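Furnley group trains two-armed robot on changing backgrounds

3/24/23

A research group at Furnley has reported a way to make a two-armed robot less dependent on the look of the room it was trained in. The method, which the group calls Coltar, was tested on the handling of folded paper and was described in a report released this week.

Robots that learn from recorded demonstrations often do well at the station where the recordings were made and poorly anywhere else. A new tabletop or a different wall color can be enough to make an arm reach for the wrong spot. The usual remedy is to record more demonstrations, and that takes time.

Kazue Sasaki, who leads the group, said the team wanted to find out how much of the problem could be solved by changing the surroundings during recording and leaving everything else alone.

"We kept the same arms and the same task," Sasaki said. "What we changed was what the cameras saw behind the task."

The group recorded 2,000 demonstrations with a person guiding both arms. Backgrounds and table coverings were switched between recording sessions, with 12 sets in use over the course of the work. They included plain colors, stripes, plaids and stone patterns. For comparison, the group also trained a version of the same control software on an equal number of demonstrations made against a single plain gray background.

Paper was chosen as the material because it bends and slides easily. Light colors can also blend into a pale tabletop, and a fold that lifts slightly changes the outline the software has to find.

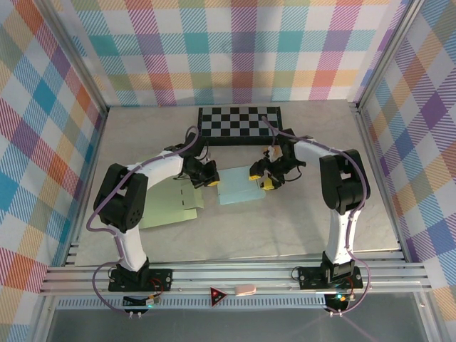
The two-armed station with folded paper on the table and plaid panels on the walls. Photo: Kenta Fukuda

In tests against backgrounds that had not been used in training, the version trained on varied surroundings finished the task about twice as often as the comparison version. Against plain gray, the two performed at nearly the same level. The report says the remaining failures came mostly at the moment of grasping, when a fingertip pushed the paper along the table or closed above it.

Bo-ram So, who ran the tests, said the order of the backgrounds mattered more than expected. When one pattern was used for a long run of recordings before the next was brought in, results were weaker than when the patterns were mixed from day to day. The group thinks small differences in how the operators worked over time became tied to particular patterns — a link the software then picked up.

"After we shuffled the schedule, that effect mostly went away," So said.

The method has limits. All of the tests used one pair of arms and one type of gripper, and lighting was held steady throughout. The report does not cover moving backgrounds or people walking past the station.

Huw Phillips, an engineer at the automation firm Nulance who was not part of the work, said the lighting question would be the first one raised by a factory. "A wall panel stays put for years," he said. "Sunlight through a loading door does not."

The group plans to repeat the tests under changing light and with cloth in place of paper. Results are expected in October. Funding came from the Hosoda Fund.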